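Meletti Prize for First Mysteries Opens to Translated Novels

1/21/26

Print this page | E-mail this page

We use cookies to remember your preferences and to understand how this site is used. By continuing to browse, you agree to our cookie policy.

TRALVILLE - The Meletti Foundation has announced that its annual prize for a first mystery novel will accept books in English translation beginning with the coming award year. The prize has been limited to novels written in English from the time it was established. Entries open in February.

Under the revised rules, a translated novel may be entered if it is the author's first published work of crime or mystery fiction in any language, and if the English edition was issued by a publisher with an office in the United States. Earlier books by the author in other forms, including poetry, history and fiction for children, do not affect eligibility. An author who has published mystery stories in magazines but has not yet published a mystery novel may also be entered.

The award for a translated winner will be shared evenly between author and translator. The value of the prize remains $3,000. Both names will appear on the certificate and on the seal supplied to the publisher for use on the jacket.

The foundation received 807 entries in the last award year, the largest number to date. Several publishers had asked that year whether translated titles could be considered, and were told that the rules did not allow it. 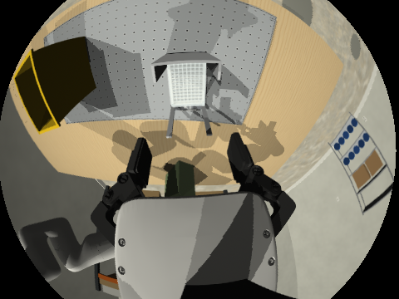

Readers of crime fiction stopped caring long ago where a detective was born, Angelica Ignacio told a public meeting on the proposal at the Tralville library, and a prize for newcomers ought to catch up with them. Ignacio added that she had discovered most of her favorite writers in translation, usually in secondhand paperbacks with the translator's name printed in very small type on the back of the title page, and she asked that the foundation require the name to be shown on the cover of any winning book.

The foundation has adopted that request in part. Publishers entering a translated novel will be asked to name the translator on the front cover or on the title page. Editions already in print when the new rules take effect will be accepted as they are.

Not all of the comments received were favorable. A number of past entrants wrote that the change would make it harder for new American writers to be noticed, and that a translated novel has often been well received in its own country before it reaches an English-speaking reader. One letter asked for a separate award. The foundation considered this suggestion and declined it on grounds of cost. It has agreed to review the matter after two award years and to publish the number of translated and untranslated entries in each.

A second change concerns the length of books. The former minimum has been dropped, and short novels may now be entered at the publisher's discretion. Collections of linked stories remain ineligible, even where the same investigator appears throughout. Novels in which the crime is secondary to another plot will be considered case by case, as before. Publishers who are unsure of a title may write to the prize office ahead of the deadline and will receive an answer in writing.

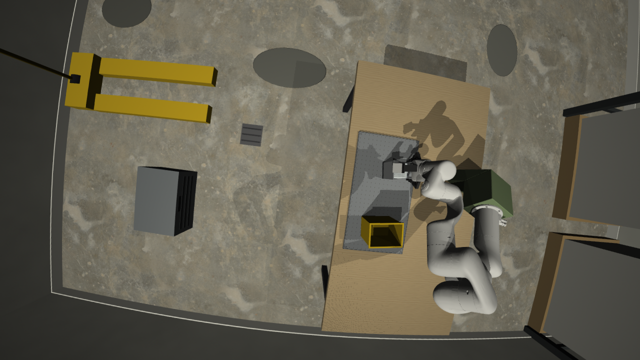
2 min read

Among the houses expected to enter translated books is Maglaya, which has published crime fiction from several languages in its Trirar series. The publisher said in a statement that it welcomed the decision and would enter at least one title. It noted that the first Trirar book, a novel set in a harbor customs office during a long strike, had been refused by the Meletti Prize under the former rules. That book will not be eligible this year because its author has published a second novel.

Judging will continue in two stages. In the first, each entry is read by a pair of readers working separately, who submit written reports without consulting one another. Books recommended by either reader go forward. In the second stage, a panel of judges reads every remaining book in full and meets in Tralville to settle the shortlist and the winner. The judges' discussion is private. Their citation for the winning book is printed in the award program and is later posted on the foundation's website.

The panel will judge translated novels on the English text alone. It will not be asked to compare the translation with the original, and reports on the original language edition should not be included with an entry. Reviews, sales figures and endorsements from other writers are likewise excluded, and will be removed from any package in which they are sent.

Entries must be made by the publisher. Authors, translators and agents may not enter books directly, although they are free to ask a publisher to do so. Self-published novels may be entered by the author, as has been the case under the existing rules, provided that the book is on general sale and carries a standard book number.

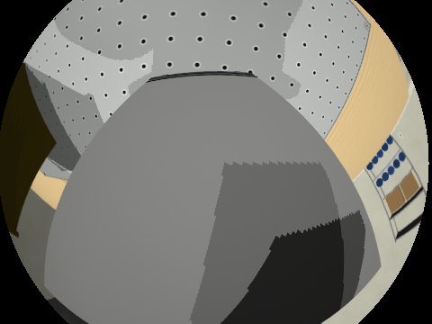
Publishers may send printed copies or an electronic file, but the same format must be used for all titles from a single house. Advance reading copies are acceptable where the finished book is not yet available. They should be marked with the planned publication date, and a finished copy should follow when it is ready. Copies are not returned. After the award has been made, printed copies in good condition are offered to public libraries in the county.

There is no entry fee for a publisher's first title. A fee applies to each title after the first, and may be waived for small presses on written request. The fee schedule and the entry form are available from the prize office.

The foundation also confirmed that its reading series will go ahead in its usual form. Shortlisted authors are invited to read from their books at the Tralville library on the evening before the award is presented, and the readings are free and open to the public. Where a shortlisted book is a translation, the translator will be invited on the same terms as the author. Passages may be read in both languages, with the English text provided to the audience. Seating is limited and places cannot be reserved.

The shortlist will be released to publishers first and to the public on the following day. Questions about eligibility should be addressed in writing to the prize office of the Meletti Foundation, Tralville, and should include the title, the author's name and the date of first publication in the original language.

Print this page | E-mail this page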